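Why do things have handles?

Look round your kitchen. Go on, quick. Mugs, buckets, drawers, saucepans, the lid of the biscuit tin maybe. Loads of handles! Most people never think about them at all.

So what is a handle for? Simple answer: it gives you somewhere to hold. Some things are too big for a hand. Some are too hot. Some are just slippery. Try picking up a full bucket by its sides and you'll get wet socks.

A hand is good at curling round things. Thin things, mostly. Four fingers go one way, thumb goes the other, squeeze. That's called a grip. A handle is a bit of an object made thin enough to grip.

Handles come in lots of shapes. Knobs are round and stick out. Bars are long and straight. Then there are loops, and loops are everywhere once you start looking.

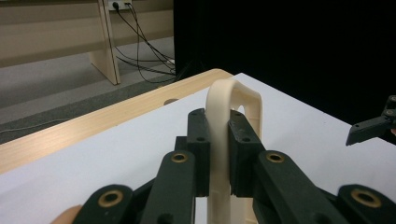 Reading time: 2 minutes

A loop handle like the cream plastic one is shaped like a letter U, only upside down when it stands up. Round at the top, two legs going down, a gap through the middle. The gap matters just as much as the plastic! On lots of loops your fingers go through it, so even if your grip gets a bit lazy the thing can't fall straight off. Or you can pinch a loop from both sides. Works too, but you have to keep on squeezing.

Why is the top curved? Corners dig in. Carry a heavy shopping bag with thin handles and look at your fingers afterwards. Red lines! All that weight is pressing on a tiny bit of skin. A wide, smooth handle spreads the weight out so it hurts less.

Ridges next. Some handles have little raised lines on them. Ridges can make plastic stiffer, so it doesn't bend so easily, and they can help fingers stay put as well. Shiny smooth plastic plus soapy hands = trouble. A dull finish (the word is matte) often feels less slidey.

Why plastic? It's light, it's cheap, and it doesn't get hot as fast as metal does. Thats why lots of metal pans have plastic or wooden handles. Plastic can be moulded too, which means melted, squashed into a shape and left to go hard. So you can have nearly any shape you like.

TRY IT
You need: a small bucket, some string, a cardboard tube, 200 ml of water.
1. Pour the water in the bucket.
2. Tie a loop of string to the bucket's handle and lift by the string. Ouch?
3. Now thread the string through the tube, tie it agian and lift by the tube.
4. Which was comfier? Write it down.
Do it outside or over the bath. Ask a grown-up about the knots.

Word to remember
Grip: holding on tightly.

Next Tuesday: why are wheels round?

Words by Thiện Lò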